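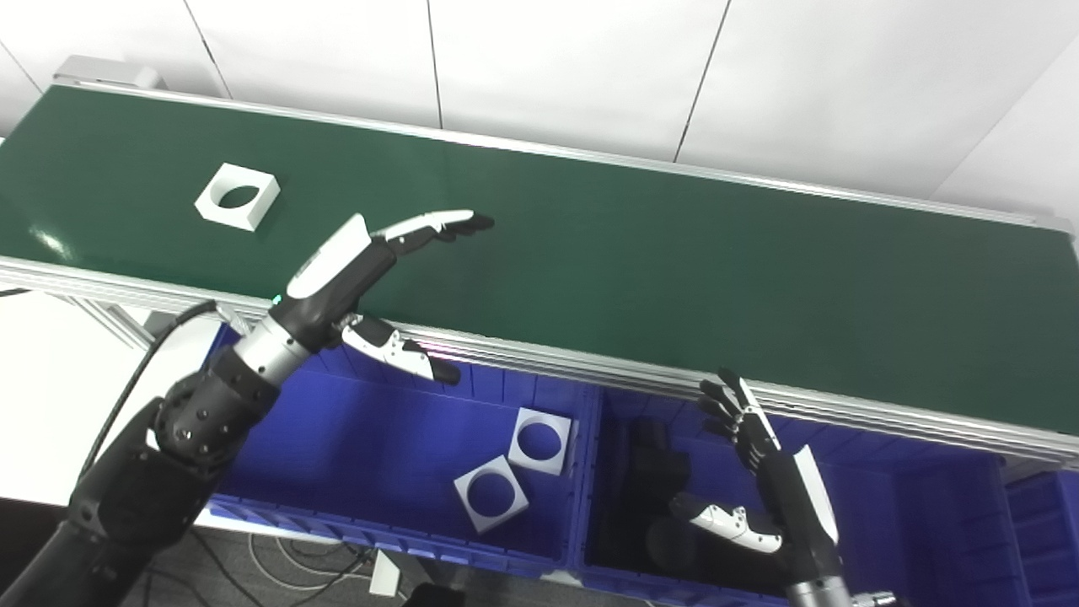 Setting up a small sorting belt with bins underneath

I've had a little green conveyor belt on my workbench side of the room since February, and I keep getting emails asking how I lay it out for sorting parts. So, a proper write-up! This is for light, blocky things (mine are white square blocks with a round hole through the middle) and for a belt you can reach across without climbing on anything.

What you need

A belt with a rail along the near side
Plastic storage bins, all the same size (mine are bright blue)
A tape measure and a soft cloth
A few cable ties
A batch of parts to practise with

I bought my bins from Cantero, but any stacking sort will do. Do get them in a colour that isn't the colour of your parts. I started out with pale grey ones and spent a miserable evening peering into them wondering if they were empty.

Step 1. Put the belt against a wall

Push the far side right up to the wall if you've got one free. Anything that skids across the belt then stops there and stays on the job, which beats crawling about behind the bench with a torch. Ask me how many blocks I lost before I moved mine! Check the belt still runs freely afterwards and isn't rubbing.

Step 2. Give it a wipe

My belt is a shiny dark green and it shows every speck. Switch it off at the wall, wipe it along its length with a barely damp cloth, and let it dry before you put anything on it. If there's a lamp or a window throwing a bright patch on one end, try shifting the lamp now. White parts vanish in glare (well, mine do, and I wear glasses).

Step 3. Line up the bins

Put the bins side by side underneath, on the near side, with their long edges touching. Close up is best, as a gap between two bins is exactly where a part will fall. You want them near enough to the rail that you can let go of a block just over the edge and have it land inside.

I leave 50 mm between the rail and the first bin edge, measured straight out. Trefor Bevan has the same belt over in Parbridge and likes his bins tucked further under, but he's got longer arms than me and a lot more patience.

Step 4. Decide what goes where

Keep it simple to begin with. I use the left bin for good parts and the next one for anything chipped or with a rough edge round the hole. Any bin after that is for "not sure", and you'll use it more than you expect. Stick a label on the front of each if anybody else is going to help.

Step 5. Do a slow run

Set the belt to its lowest speed and put 6 blocks on, well spaced out. They don't need to be square to the rail, a bit of a tilt is fine, but keep them away from the very edges. Pick each one up, have a look through the hole, turn it over, and drop it in its bin. Don't chase one that's gone past you. Stop the belt and fetch it.

Once that feels easy, close the spacing up a bit. I wouldn't touch the speed until you've done two full batches without a muddle.

Step 6. Sort out your cables

This is the bit I'm worst at, so do as I say and not as I do. Loose leads on the floor under the bins will catch your foot, or a bin when you pull it out. Gather them, tie them every so often, and run them towards the wall.

How much can you get through?

My best batch so far was 2,142 blocks for the Ganatbridge order, spread over more evenings than I'd like to admit, with Olga Figueroa on the bins and me on the belt. We emptied them when they were half full. Fuller than that and the blocks start landing on each other and chipping their corners, and then you're sorting them all over again.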